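Farkar: a list of house rules for family games

Version 4, last touched 27/04/2020

Hello! Farkar is a collection of the rules people play by at home, as opposed to the ones printed on the inside of the lid. You know the sort of thing. Money goes under the free parking space and whoever lands there scoops the lot. You have to shout the name of the card twice. Youngest goes first, unless the youngest went first last time, in which case it's whoever has most recently eaten toast.

I've been writing these down for years, first in the back of an address book and then in a spreadsheet that got out of hand. The name comes from a dice game we played in our house, which I was well into my twenties before I discovered was a plain old dice game with the name spelled wrong. I've kept the spelling.

If you only want the file, skip down to What's in the file. If you like rambling, carry on.

Where the rules came from

Most of them came from two places, Brusden and Sturutlow, because that's where I've lived and where I know enough people to pester. I left cards in the library at Brusden with a space for the game, the rule, and who taught it to you, and I did the same at the café in Sturutlow until they needed the counter back. A smaller lot came by email after I put the first version online, and those are from all over the place (one sender only ever gave their location as "upstairs").

Everyone who filled in a card ticked a box to say I could share it. If there was no tick, it isn't in here, and that did mean losing a wonderful set of dominoes penalties that I still think about.

I've fixed the spelling of ordinary words and left the made-up ones alone. If somebody calls a double six a "wardrobe", it stays a wardrobe. I haven't tried to decide whether any rule is sensible.

Fishing games deserve a mention of their own, as they gave me far more trouble than the card games did. By fishing games I mean anything where you scoop, hook or magnet a thing out of somewhere: ducks at a fair, cardboard fish with paper clips on, plastic creatures in the paddling pool with a little net. Hardly any of them ever had a printed rule sheet, or it went out with the box, so every family has built its own law from nothing. Does it count if it falls off on the way back? Can you have another go if you got the one you had already?
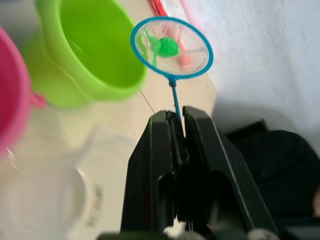 One early reader wrote in to tell me I'd got the whole section backwards, and that in their family the catch only counts once it has been named out loud, because "if you can't say what it is, you can't have caught it". They also wanted it put on record that changing hands halfway is cheating and always has been. I've added both as separate rows, and I moved the fishing games into their own group after that message, so thank you!

What's in the file

There's one file, rules.csv, with 1,000 rows. I stopped at 1,000 on purpose as I'd never have stopped otherwise. One row is one rule. They cover 57 games, and a good number of those are the same game wearing a different hat, but I've gone by what the person called it.

The columns are:

game – the name the sender used, in lower case
group – board, card, dice, fishing, outdoor, or "other"
rule – the rule itself, in the sender's words as far as possible
taught_by – mum, grandad, cousin, school, and so on, or blank
place – Brusden, Sturutlow, elsewhere, or blank

No real names anywhere. Where a card said something like "Auntie So-and-so's rule" I've cut it down to "auntie". If you spot a name I've missed, please tell me and I'll have it out the same day.

A few sample rows, so you can see how they read:

snap / card / "if you both shout at once the dog gets the pile" / grandad / Brusden
ludo / board / "you can't leave home on a six if you've just had a biscuit" / blank / Sturutlow
hide and seek / outdoor / "the airing cupboard is banned for ever" / mum / elsewhere
magnet fish / fishing / "two on one hook and you must give one away" / cousin / Brusden

Some things to watch for

Blank doesn't mean "none". If taught_by is blank it only means the person didn't fill it in. I had an email from someone who'd made a chart with "blank" as the biggest slice and drawn rather grand conclusions from it.

Duplicates are left in. When the same rule turned up on several cards I kept them all, as how often a rule comes up is one of the more interesting bits. If you'd like each rule only once you'll need to do that yourself, and be warned that people word things in wildly different ways. The free parking one must have more spellings than any sentence in English.

The groups are mine and they leak. Tiddlywinks is under "other" because I couldn't face the argument. Conkers is outdoor, even though the rules about soaking them in vinegar are plainly kitchen rules.

The "other" group is a bit of a drawer. It's got sorting games, memory games, games with a tray and a tea towel over it, games with buttons. Kim's game is in there with a surprising amount of law attached – how long you get to look, if you're allowed to mutter the list to yourself, what happens if the person who took the thing away forgets what it was. I'd like to split this group up one day, and I've tried twice, but both times I ended up with a group called "other other".

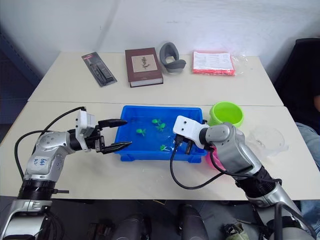 What people have used it for

I know of a primary school that read the rules aloud and got the children to vote on them, which sounds like a lovely, noisy afternoon. The Unnithan, a board game café, printed a handful on its beer mats. Somebody else used the rule column for handwriting practice. I like all of these very much.

It's fine for looking at how people phrase instructions, and it's good for cheering yourself up. It is not a fair picture of the whole country, or even of Brusden, because it only has people in it who like filling in cards. Please don't use it to settle what "most families" do. I have been rung up during a game and asked to rule on a point, and I won't be doing that again.

Putting the game away

I added this bit late, in January, after noticing that 200 of the rows aren't about playing at all. They're about packing up. Loser puts away. Winner puts away, to keep them humble. Nothing goes back in the box until the pieces have been checked by the person who bought it. Bits without a box live in a bag, and the bag goes in the other bag.

I'd nearly thrown these rows out as not being proper rules, and I'm glad I didn't, as they're some of the strictest ones in the file. People who'll bend on anything to do with dice become quite fierce when it comes to where the dice sleep. There's a whole cluster about bags alone: knot or no knot, whether instructions travel in with the pieces, what to do with a piece that clearly belongs to something you gave away years ago.

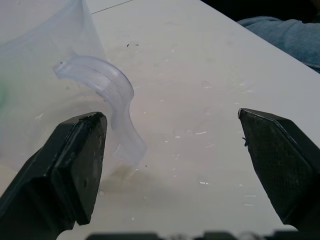 I've marked them by putting "(away)" at the end of the rule, so you can search for that if you want them, or filter them out if you don't. It was that or a new column, and a new column would have broken the one chart anyone has made. Some rules are half and half ("you can't say you've won until your side is tidy") and I've marked those as well.

Sending me a rule

The main file is closed at 1,000, but I'm keeping a second list called extras.csv, and I'm happy to have more. Please send:

the game, by whatever name you use
the rule, as you'd say it to a visitor
who taught it to you, if you remember
a line saying I can share it

One rule per message is easiest for me. Don't worry if it's dull. I've got plenty of rules that end in somebody being sent to bed and nowhere near enough about draughts.

Sharing and copying

Do what you like with it, as long as you say it came from Farkar and don't put names back in. If you sell something made out of it I'd like a copy, but I shan't come round.

Known mistakes

Rummy is in twice, once as "rummy" and once as "rumy", and the second is what the sender wrote, so I can't decide if it's a mistake or a different game. A handful of Sturutlow rows have lost their apostrophes. The row about marbles and the drain has a comma in it that upsets some spreadsheet programs. Open it in something else for now, and I'll put quote marks round it in the next version.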